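Robot club, month two: we are still folding the cloth

14 comments

So January is when I promised myself I'd write about the club more often, and then I spent most of it sitting on a tile floor arguing about a rag. This is me catching up!

Quick background if you're new. I'm in a student robotics club, we meet in the evenings, and this term we split into little project teams. Mine is me, Fidelina Cuadros, Oisín Cronin, and Walter Cusi when his lab schedule lets him out. We picked cloth. Everybody else picked sensible things like sorting blocks. Sheila Crabtree, our faculty advisor, raised one eyebrow at the sign-up sheet and wrote "good luck" next to our names (with a smiley face, which I've decided was supportive).

We named the project Wivura. Oisín made it up, it doesn't mean anything, and now it's on all our folders so we're stuck with it.

The goal sounds tiny. Get a crumpled cloth, get the arm to find a corner, lift it, and lay it over so you end up with something you could call a fold. One fold! We gave ourselves 15 tries per session and we score each one on a sheet Fidelina made, which has a column for "grabbed the mat instead." That column has seen some use.

What I didn't expect is how much of this is about the floor. The first couple of weeks we worked right on the tile, and I hated it. The fingers would come down a hair too low and you'd hear this awful click and everybody would suck in their breath. Then Walter said we should put something soft down, so now there's a mat, and the arm can come down a bit low without me wincing. Best idea anyone has had all term and he'd been there ten minutes.

Second thing I didn't expect: corners hide. You look at a crumpled cloth and think sure, four corners, easy. Then you try to point at them. Half the time what I think is a corner is just a bend in the middle, and we pick it up and the whole thing comes up in a lump like a dead jellyfish. Fidelina is way better at spotting them than I am. She gets down flat on her stomach to look, which I tried once and could not get back up from gracefully.

Our best session so far was 6 out of 15. I know that doesn't sound like much, but the one before it was a big fat zero, so we went out for fries. Alcides Chambi from the block team came along and told us they'd passed 200 good sorts already. Thank you, Alcides. Very nice for you.
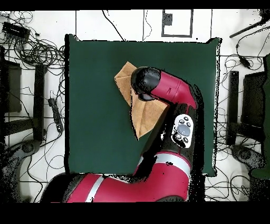 The arm, the cloth, and our big green mat.

I do need to do something about the cables. Every week I say I'm going to bring a bag of those velcro ties, and every week I bring snacks instead.

Next up we want to try starting the arm from a different side, so it isn't always coming at the cloth from the same direction. Oisín thinks that'll help a lot. I think it'll give us a whole new column on Fidelina's sheet. We have a bet going and the loser has to type up all the scores, so I'll report back either way.

Oh, and if anyone reading has done this with towels or anything thicker, please tell me how it went! I keep wondering if a heavier cloth would behave better.

Last updated: January
Shared 6 times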